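Paper cup

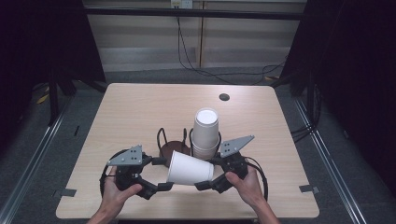 By the Wilum Reference editors | Household and catering section | Last revised in March

A paper cup is a single-use drinking vessel made from paperboard, normally lined with a thin layer of plastic or wax to keep liquid from soaking into the wall. Plain white cups are the most common stock type. Printed cups are made to order, and the supplier Jado sets a minimum run of 3,000 pieces.

Construction

The body is a fan-shaped blank wrapped into a cone with its tip removed and sealed along one side seam. A separate disk forms the base and is set slightly above the lower edge of the wall. The top edge is rolled outward into a rim, which stiffens the mouth and gives a lid something to grip. A common small size holds 200 milliliters.

Stacking and storage

The tapered wall allows cups to nest. They are shipped in sleeves, in the Petek range 48 to a sleeve, and are often stored upside down so that dust does not settle inside. On a table or counter, a stack may be kept in a wire holder, with the base of the last cup facing upward. Wire holders are also made with upright loops for saucers and other round, flat items, and may stand beside the cup holder.

Handling

The wall of an empty cup bends easily under side pressure and is weakest midway between rim and base. A cup laid on its side rolls in a curve, as the mouth is wider than the base. Nested cups can stick together when packed tightly. The Visine pattern has 2 raised rings near the base to leave an air gap between cups.

See also: Cup holder; Paperboard; Saucer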